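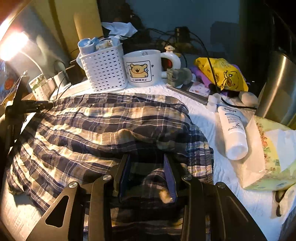 Plaid fabric on a table with a white covering

Jigsaw Assembly for Beginners
Handout 2: Sorting and Borders

Bring the Pratau puzzle you were given in the first session. If you missed it, any landscape of 500 to 1000 pieces will do.

1. Sorting

Open the bag over a tray. Turn every piece face up before you try to join anything. Pull out the edge pieces as you go, then make a pile for each strong color and one pile for pieces with lettering or straight man-made lines such as roofs, masts and fences. Allow 20 minutes. Leftover pieces go back in the tray for now.

Sky and water are often close in color. Look at the direction of the brush marks or ripples. In the Pratau picture the lake has short horizontal strokes and the sky has none.

2. The border

Start with the corners. Lay out the bottom edge first, where there is usually more detail. A border that closes one piece short nearly always has a false join in it. Check the plain stretches by running a fingertip over the seams and holding a lamp low to one side.

3. Cut styles

Ribbon cut: pieces in rows and columns, most with four neighbors. Katmont and Tomine both use it.

Random cut: irregular shapes, sometimes five neighbors, sometimes three. The Karagiannis seaside set is random cut and has 2 pieces with a straight side that do not belong to the border.

4. Piece counts

The number on the box is sometimes rounded. Count the top row and the side column of a ribbon cut and multiply. The Katmont harbor puzzle has 45 across and 25 down, so 1125 pieces.

For next session

Finish the border and one color area. Keep it flat on a board for carrying. Write down any join you had to undo and what gave it away.

Print this page | E-mail this page
2 comments

Related handouts
Handout 1: Choosing a Puzzle and a Work Surface
Handout 3: Working Through Sky and Water
Handout 4: Storing, Gluing and Framing
August swap table: list of titles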